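Can a machine make the bed yet? Partly, and slowly. Sheets are harder for it than floors because cloth never lies the same way twice.

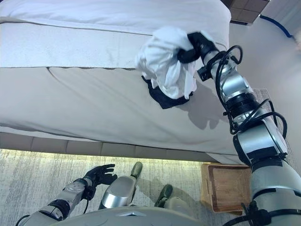 Fitted corners are still best done by hand. Pull the far side first, then the near one. The side of the mattress is an awkward place to work, even for a robot with a white cloth in its grip, so clear the carpet by the bed. A basket can stay if it is tucked well in.

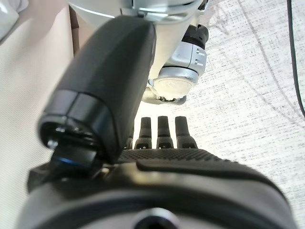 Okcombe Home Tips – household editor

Dotted grip pads help with thin cotton. Iron pillowcases yourself for now. 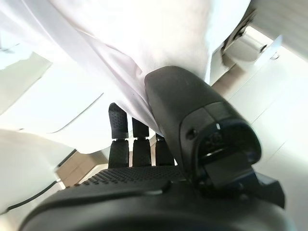 Duvet covers can wait until January, when we try them again.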